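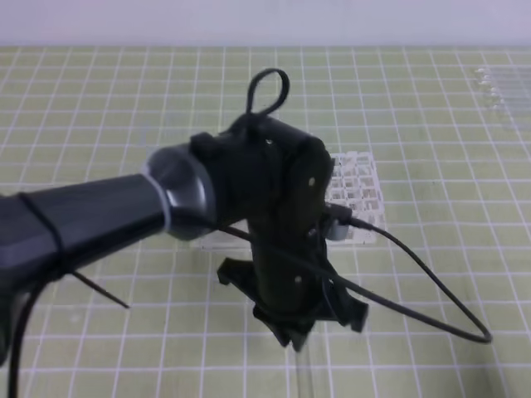

Dear Emese,

Thank you for being so patient about this report. I had promised it to you for the start of April, and then the glassware order came in two halves and I thought it better to wait until I had something proper to say about it. You asked on the telephone for plain words and not too many tables, so I have tried to write this one as a letter, and I hope your colleagues on the Kerekes fund will forgive me for that.

The main news is that the teaching bench at Novow is now in regular use. The grant has so far paid for the tubes, the racks, the drying stands and the new lamps, and we have spent 2,000 out of the 3,795 you gave us. The rest is set aside for the second bench and for replacing breakages, which have been fewer than I feared when I wrote the application (I was picturing sweeping up glass every afternoon!). I have kept all the receipts in one folder and will bring it with me when we meet.
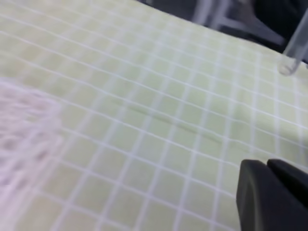
We have also settled, after a good deal of friendly argument, on how the bench should be laid out. The tubes used to live in a drawer, lying on their sides, and anyone who wanted one had to rummage. Now each working place has its own rack and its own clear bit of surface, and things go back where they came from at the end of the session. It sounds a very small change to be telling a funder about, but the afternoons do run more calmly for it, and we finish close to time, which we never managed last winter.
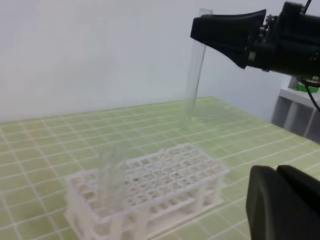
Racks took up more of our thinking than anything else on the list. We wanted something light that could be lifted with one hand and rinsed under the tap, and we looked at several kinds before choosing. The white plastic one has a top deck of square openings and a second deck below repeating the same pattern, and with two clear tubes standing at one end there are still plenty of empty slots left over. That suits us very well, as beginners like a bit of elbow room and tend to knock neighbouring tubes when they are packed too closely. I would happily order the same sort again from Zestumine for the second bench, if you have no objection.

Sessions have gone well. We have had 19 of them since my last letter, and the Saturday one has become the favourite – there is now a short waiting list, and I am hoping to open another group once the second bench is ready.

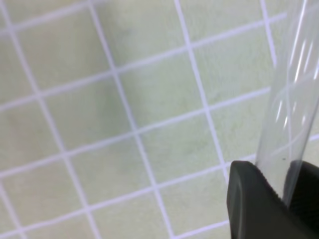 There is one thing still outstanding. The lids for the storage boxes are on back order, and Gastgate cannot give me a firm date. I have asked them either to send what they have or to refund the 60 we paid in advance, and I will let you know which it is as soon as they reply. In the meantime the spare tubes are in their original cartons on the top shelf, and quite safe there.

With warm thanks again, from all of us at the bench.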